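Does Hot Water Really Freeze Faster Than Cold Water?

Somebody has probably told you this one. Maybe it was an uncle, maybe it was a video with loud music. They said that if you put a cup of hot water and a cup of cold water in the freezer, the hot one turns to ice first.

Do you believe it? I didn't. Then I read more, and now I believe some of it, a little bit, on certain days. Let's go through it slowly.

Why it sounds wrong

Think about a race. One runner starts at the start line. The other starts way back behind the start line, at the far end of the parking lot. Both run at the same speed. Who wins?

Hot water is the runner in the parking lot. Before it can freeze, it has to cool down to the temperature the cold water had at the beginning. Then it has to do everything the cold water did. So how could it win?

It could only win if something changed along the way. Maybe it lost some of its water. Maybe it got help from the freezer. Keep that in mind, because whenever a person tells you something surprising about science, a good question to ask is, "What would have to be different for that to be true?"

The idea has a name

It's called the Mpemba effect, after a student in Tanzania who noticed it in the 1960s while making ice cream at school. His teacher told him he must be confused. He kept asking, and later a physics professor helped him test it.

I like that story a lot. But a good story isn't proof. People have been doing the test ever since, and they don't all get the same answer. Some see the hot water win. Plenty of others never see it at all, even when they are very careful.

What might be going on

Steam. Hot water gives off more water vapor than cold water. If enough of it floats away, there is less water left in the cup, and less water is quicker to freeze. That makes sense to me. But is it still a fair race if one runner gets to drop his backpack?

Frost. Some freezers have a layer of frost on the shelf. A hot cup can melt the frost underneath and then sit right against the cold shelf. The cold cup stays up on its fluffy frost, and frost is not great at letting heat through. So the hot cup may cool faster. That tells you something about the shelf. Does it tell you anything about water? I'm not so sure.

Supercooling. Water doesn't always freeze the moment it reaches its freezing point. Sometimes it gets colder than that and stays liquid for a while, until ice finally starts to form. It's hard to predict when that will happen. One cup may get going early and the one next to it may wait. If you only run the race once, you might just be watching luck.

What does "freeze" mean, anyway?

This is the part that bothers me most. Does the race end when the first bit of ice shows up? Or when the whole cup is solid, all the way to the middle? Those are two different finish lines. Two people can run the same test, pick different finish lines, and each go home sure the other one is wrong.

Kristaps Paju, who runs our science club, says hot water won when he tried it in September. I asked how many times he tried it. Once. I asked where the cups were. One was by the fan and one was by the frozen peas. I am still thinking about that.

Try it yourself

You will need a freezer, a thermometer, a measuring cup, a notebook, and a grown-up to pour the hot water. Use water from the hot faucet. It should be warm enough to make a difference, and you don't need boiling water for this.

Use two cups that are exactly the same. Plastic is better than glass, because glass can crack. Don't fill them to the top, since water takes up more room when it turns to ice.

Measure the same amount of water into each cup. Put a sticker on the warm one. Write down both temperatures. Set the cups side by side on the same shelf, with a folded dish towel under them both to keep frost out of it.

Check every 5 minutes for 60 minutes, and keep going if you need to. Open the door quickly and shut it again. Decide on your finish line before you start, and write it down so you can't change your mind later.

Now do the whole thing again with the cups in each other's places. Then do it some more. Žydrūnas Rozīte from our club did 6 races, and the cold cup won 5 of them. Is that enough to say hot water never wins? No. Is it enough to make me doubt the video with the loud music? Yes.

If your results don't match hers, write and tell us. Say what cups you used and where they stood in the freezer. We will want to know.
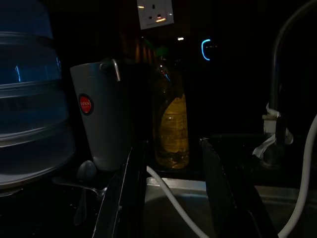 A pale gray cup and a stack of blue plastic food containers by the kitchen sink.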